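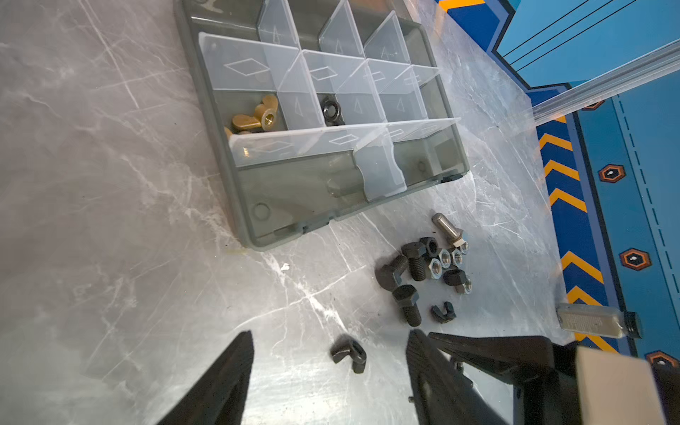 Brass wing nuts get a compartment to themselves; the silver and black hardware is still waiting on the table.

The woman who runs the parts bench at Emirell, a small repair shop with a big following among people who hate throwing out furniture, gets very excited about wing nuts. "You can take one off with cold hands and no tools!" she says. "Who came up with that? I'd like to shake their hand."

We'd planned to talk about chairs. We got onto fasteners inside a minute and stayed there most of the afternoon, and I wasn't sorry at all.

Her current project is a job lot that came from Mestex, a shelving maker that closed its workshop in January. She paid for one crate and got 2,471 pieces of hardware, a number she knows because the packing slip said so and she didn't believe it. "I counted. Two evenings. It was right to the last nut."

Everything goes first into a shallow divided box, the see-through kind sold for beads and fishing tackle. She likes the dividers that come out. "A long bolt needs a long space, so you pull a wall and there you go. The fixed kind drives me up the wall. I had one from Bhatia for years and I was forever jamming bolts in on the diagonal."

Does she sort by size or by color? She laughs (this is clearly an old argument at the shop). "Color first, always. Your eye does color for free. Brass here, black there, silver somewhere else, and then you sit down with a cup of coffee and worry about threads." Wing nuts stay apart from hex nuts even when the thread is the same, and a bolt never shares a space with a nut unless the two are already screwed together.

She checks thread by hand, spinning each nut onto a bolt she trusts. "If it stops, I don't force it. I back it off and try the next bolt. You can feel a wrong thread right away, it goes sort of gritty."

The finished sets go into paper envelopes for Stesomano, the shop's free parts drawer, where anybody fixing a bed frame or a camp table can come in and help themselves. There are 257 envelopes in it so far, and 161 more were picked up last year. People bring in the one bolt they have left and she goes hunting for its twin.

"The best is when they've been living with a wobbly table for ages," she says. "One nut! They carry it out like it's a birthday present."

She still had a pile to get through when I left, and she'd already pulled her chair back in.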